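Kitchen scraps talk — speaker notes
Naron library, downstairs room, 2024-02-17
Aim for 44 minutes, then questions

OPENING (don't rush this, people are still finding chairs)

Hi everybody, thanks for coming out. I'm going to talk about compost, and I'm going to talk about it the way I do it, which is a little lazy and a little messy. If you came for lab-grade soil science, the good cookies are at the back and I won't be offended!

Quick show of hands: who has a pile going right now? Who had one and gave up? (Wait. The second group is always bigger.) I was in that second group for seven years. I had a black plastic bin behind the garage in Silik and it smelled like a swamp, and every December I swore I'd fix it in the spring.

WHAT WENT WRONG

All kitchen stuff, no browns. I was dumping in peels, coffee grounds and lettuce, and nothing dry to go with it. So it packed down, the air couldn't get in, and you know the rest if you've ever lifted the lid on one of those. The fix was a bag of dead leaves — that's it, dead leaves. Two or three buckets of leaves for every bucket of kitchen scraps. I go by eye.

(Tell the raccoon story here if the room is warm. Skip it if we started late.)

BANANAS

Okay, my favorite subject. People always ask me about bananas, so let's do bananas. Next three slides, click through slowly.

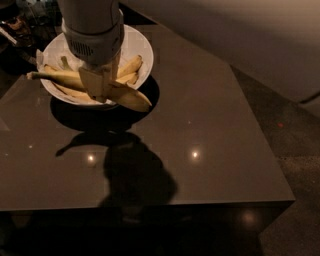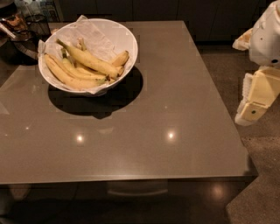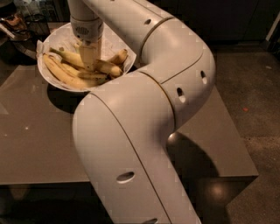 Peels are great in a pile. They're soft, they break down fast, and the worms go nuts for them. Cut them up if you can stand to; I use old scissors and do it over the bucket. A whole peel is fine too, it just takes longer and you'll find it in there looking sad and leathery.

Now, you've probably read that a peel buried under a rose bush is a miracle. I tried it. The roses looked the same and something dug them up overnight. Peels do have potassium in them, but they have to rot before a plant can use it, so put them in the pile and let the pile do the work. Same goes for soaking peels in a jar of water. I did that for a month and mostly I got fruit flies.

Take the stickers off! I can't say this enough. I sifted one batch last year and picked out 43 of those little stickers, all perfectly shiny.

THE BUCKET UNDER THE SINK

Mine is a Wondton, the small one with the lid that clips. Any bucket with a lid will do. Line the bottom with torn-up egg carton and empty it before you think you need to. In summer I keep scraps in the freezer instead — my family complains, but they complain about the ice trays too.

(Pass the two jars around. Jar one is finished, jar two is four months old. Let people smell them.)

HOW LONG DOES IT TAKE

My last pile took 81 days in warm weather, turned once a week. The winter one just sits there, and I let it.

QUESTIONS THAT ALWAYS COME UP

Citrus: yes, in moderation. Meat: no, please. Weeds: not if they've gone to seed. Dryer lint: depends what you wear.

Sign-up sheet for the leaf swap is by the door. Bring your own bags.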